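Blog > Round the House > January

Print this page | E-mail this to a friend

The shoe rack, finally

I have been promising myself a proper place for shoes ever since we moved in, and last month I got so fed up with tripping over them by the door that I sat down with a cup of tea and did something about it. First I tipped everything out on the bedroom floor (boots, sandals, the lot!) and made three heaps – keep, mend and charity bag. The charity bag won by miles. I had two pairs of black court shoes that pinch so badly I can't have worn them since my cousin's wedding, and why I packed them for the move I have no idea.

Then came the rack question. I wanted something with open shelves so things can air, tall but not deep, and not one of those tilting cabinets because my feet are a size eight and nothing of mine ever fits in them. My friend Geum-ok Bae has one of those and ends up keeping scarves in it. I measured up at 81 cm for the stretch of wall I could spare, wrote it on the back of my hand, washed the dishes and had to measure it again.

Putting it together took me an evening, mostly thanks to one bolt that would not bite. I got there in the end with my dad's old Stanley screwdriver and a bit of bad language. Then I shuffled the whole thing along a few times, with the chair, without the chair, chair on the other side, and went to bed with it all in the wrong place.

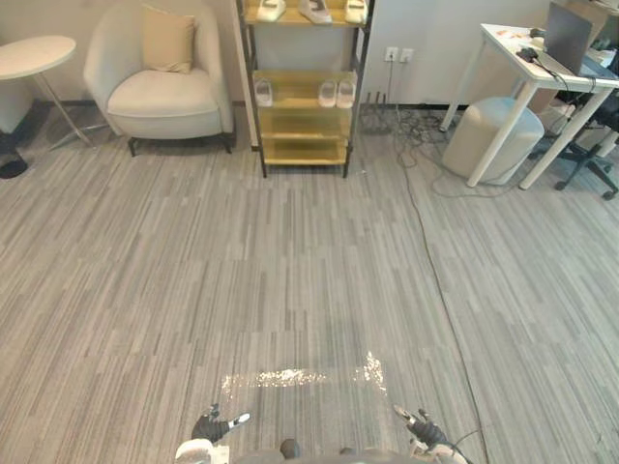 Pale shoes are my weakness, I'll admit it, and they're the ones I want where I can see them. They go on the upper shelves, well away from anything muddy. I've got three along one shelf and three more on the one under it, with a nice bit of bare wood between the left one and the two on the right, and the bottom two shelves have nothing on them at all yet. I'm in no hurry to fill them! The cream armchair has ended up right next door, so there's somewhere to sit and do up a strap, and the tan cushion has come along with it.

Next job is the wellies, which are still living in a carrier bag in the porch. I'm thinking of a tray for those, a deep one with a lip, if I can find one that isn't silly money.

This site uses cookies. By carrying on reading you agree to our use of them. OK | Find out more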